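Workshop > Projects > Dredier arm > FAQ

Dredier arm: frequently asked questions

What is the Dredier?
A desktop robot arm we are building in the shared workshop at Civis. It picks up small parts and puts them down in sorted groups. Kamran Taheri drew the first version in December and Olga Gallardo wrote most of the control code.

Can I build one at home?
Yes. You need a 3D printer, a soldering iron and a sturdy table. Clamp the base down. An arm that is only resting on the table will walk.

What did it cost?
Our parts came to $265, not counting the printer filament or the motors we broke. The gripper was printed 2 times before the jaws met properly.

How much can it lift?
We keep loads under 50 grams. It will hold more, but the elbow sags and the placement drifts.

Where is the camera?
On the wrist, pointing down past the gripper. Roya Alipour's first mount was on a pole beside the table, and the arm kept blocking its own view.

Why tape on the work surface?
It gives the camera something easy to find. Blue on matte gray separates well with a simple color threshold. Painter's tape works and peels off without residue.

Does the tape have to be straight?
No. The code fits a line to each strip and takes the crossing as its reference point. Small wrinkles are fine. If a strip is put down in two pieces, keep the joint away from the crossing.
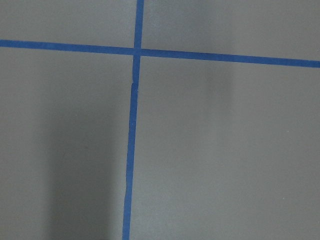
Shadows give more trouble than crooked tape. A dark patch next to a strip can shift the detected edge, so we threshold on hue and mostly ignore brightness. If the fit still jumps, move the lamp before you touch the settings.

How often do you recalibrate?
At the start of each session, and after anyone bumps the table. We average 600 readings – it takes less time than homing the joints.

Can I use the workshop's arm?
Members can, after a short introduction with Keyvan Ahmadpour. Write your name on the sheet by the door and leave the arm parked when you finish.

Civis Workshop | Contact: Amirhossein Azimi, front desk | Page updated Saturday, August 20, 2022 | Back to top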